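The Robot in the Back Half of the Shop

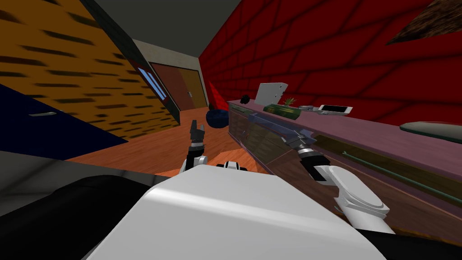 BRALTHOLM, Monday, June 24, 2024

The first thing Kaiwen Gu hands me when I walk into the Braltholm shared workshop is a game controller, and the second is a warning not to touch the green button. I touch the green button. On the big monitor over the drill press, a simulated two-armed robot flings a simulated tray at a wall, and three people behind me groan like I've dropped a real one.

"Reset," says Nele Janssen, without looking up from her soldering. Apparently I'm the 8th visitor to do that.

I'd come to write about people who build robots at home, and I pictured sparks and metal shavings. There's some of that! The real robot's base is up on two sawhorses by the band saw, and its left arm is in a cardboard box under somebody's coat. But most evenings the work is going on inside a computer, where the group has a whole pretend house for its pretend robot to blunder around in. White torso, two arms, a gripper at the end of each, and you look out over the top of its chest like you're the one wearing it.

And oh, that house. Boyang Fang put the rooms together and he will defend every one of them. My favorite has an orange wall with dark streaks all across it (tiger or tree? I went back and forth all night) and a red brick wall on the other side, plus a dresser with a pinkish top and a spiky little plant in a green planter. A phone is lying there too, like somebody just got home. I told Boyang I wouldn't last a weekend in it.

"The walls change," he said. "You load it again and you get different walls. The robot shouldn't care what color the wall is."

It did care, for most of the winter. The early version of the software learned to find things in a room with plain gray walls, and the day they gave it brick it reached confidently for the mortar lines. So now everything gets shuffled, the wallpaper and the floor and the junk on the furniture, and the robot gets to be confused in there, where all it costs is electricity.

The clear stuff is the hard part. The job that night was a see-through, bluish rectangular thing that everyone in the shop calls "the tray," and the right gripper was up against it, right in front of the dresser. You can see the wood straight through it. I hadn't thought about how mean that is until I tried it myself with the controller. I kept aiming for the drawer behind. I'm a grown woman who unloads a dishwasher every day and I could not get hold of one rectangle.

Kaiwen says they've logged 3797 attempts at the tray since the group started keeping track. Of those, 1354 count as good, meaning the thing got picked up and put down again where it was supposed to go. I said that sounded low. He looked a little hurt and pointed out that a lot of the bad ones were visitors.

The whole thing goes by the name of Godoy, and before you ask, I did ask, and I got two completely different stories about where that came from, one involving a dog. The controller box is called Ristau. That one's just what was printed on the surplus cabinet they pulled it out of, and it stuck. Nele built the insides. She repairs elevator panels for a living and she has strong feelings about connectors, which I will spare you, though I now own a crimping tool and I blame her.

She walked me over to the sawhorses so I could see what the pretend robot is pretending to be. The real one is much less glossy. Its shell is printed in pieces, sanded by whoever was around, and painted in what Nele calls "appliance white" and Boyang calls "fridge." The shoulder joint she was soldering that night is the third one. The first stripped its gears. The second was fine, and then it was mailed to Hicham Samir in Bornberg so he could measure it for the simulation, and it spent five weeks in a sorting center.

Hicham joins by video from his kitchen most evenings. He's the reason the simulated arms move like the real ones, more or less. He weighs every part on a baking scale and types the number in, and if somebody swaps a bolt in Braltholm without telling him, he can be quite sharp about it. While I was there he made Kaiwen unscrew a cover and hold it up to the laptop. It was the wrong cover. I've never seen a man so pleased.

"What happens when the real arm does something the computer one didn't?" I asked him.

"Then I find out who was lying, the arm or me," he said. "Usually me. Sometimes the glue."

Money comes up a lot, as it does in any shop. The build has cost $1123 so far, not counting the motors, which came out of a packaging line that was being scrapped, and not counting snacks. Albertina Carrilho keeps the running total in pencil on the inside of the supply closet door. She's the one who got the group going, after she hurt her wrist and spent a month thinking very hard about how jars open. She wanted a helper for the kitchen. What she has is half a torso and a very nice view of a brick wall.

Does that bother her? "I've had sewing projects take longer," she told me, and then she took the controller out of my hands, because I was hovering over the green button again.

She's good at it, by the way. She tipped her head the same way the view was tipped (the whole room was leaning like a ship, and I'd been getting a bit queasy) and brought the right arm in slowly, talking to it under her breath the whole time in Portuguese. The left arm she more or less ignored. It was just up there, fingers pointing off toward the far door like it wanted to go home.

I asked if she'd ever let the computer do the whole thing alone while I watched, and she said yes, but I'd have to sit on my hands. So I did, on a paint can, for the better part of an hour, eating Boyang's pretzels. Two runs ended with the tray on the floor. One ended with it held up high and steady and nowhere near where it belonged, and everyone clapped anyway, and Kaiwen wrote it down as a bad one.

The new shoulder goes on in July, if Hicham approves the bolts. They've asked me back for it. The green button has a piece of tape over it now.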